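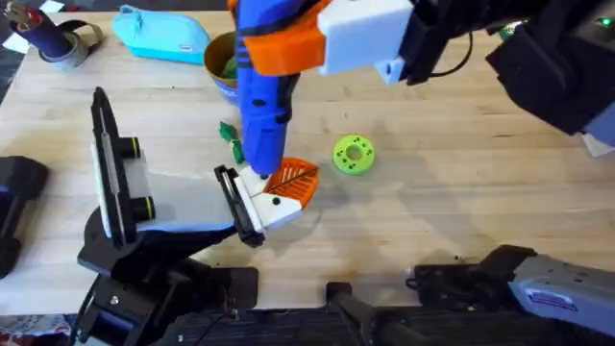

Gistlow bench notes, December 2024

The Steyn leaf has been downloaded 3,136 times, and the page it comes from says you can "drill it anywhere, no cracking." I have my doubts about any sentence with "anywhere" in it. The leaf is a thin thing with ribs running out across it, and ribs are where a drill bit likes to wander. Ivan Pavliuk, who printed the orange one, thinks I worry too much. He may be right, but he has also never hung one of these in a window for a whole summer.

Click through for the rest. I left out most of the talk about filament settings, which got long and settled nothing.

## The leaf on the table

The veins are the selling point. They look good, I'll give them that, and the orange is a better color than the dull green on the download page. What bothers me is that a ribbed face gives the point of a tool very little flat ground to start on. The instructions recommend a 2 mm pilot hole and then go quiet about where to put it.

A navy pen cup was within reach in the corner, so there was no excuse for not marking the spot first. I would mark it twice.

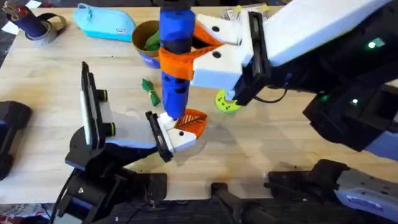 ## Leaf and clutter

Side on, it reads as a wedge as much as a leaf, with a dark line down the center and lighter veins running off at an angle. The center line is where most people will want to put a hole. I'd stay to one side of it until somebody shows me a leaf that has survived a season.

Also on the table: gray duct tape, a turquoise zippered pencil case, a brown-and-orange cup. Clivlow's workshop guide wants a clear surface for small drilling jobs. I have yet to meet the bench that follows it.
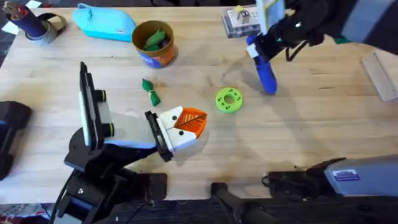

The guide also says to allow around 40 minutes for a set of 6 leaves, start to finish. I don't believe that either. Our July batch took most of an afternoon, and two of the leaves went in the scrap bin.

## Bit to ridge

Point down on the ridges, with the blue drill above. A lime-green ring sits nearby on the wood, with its own circle of small holes around the big one in the middle. Those would be my argument for putting holes in the model file and leaving the drill in its case. Ivan says a drilled hole is cleaner. I'd like to see the two side by side before I agree to that.

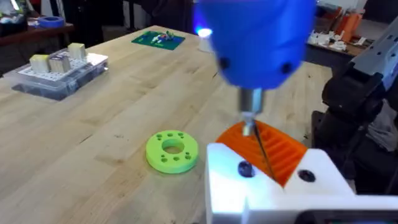
*Drill bit on the orange ridges, green ring to the left.*

Comments are open. If you've had a Steyn leaf hanging for a year or more, send a close-up of the hole, please, and say which way the sun comes in.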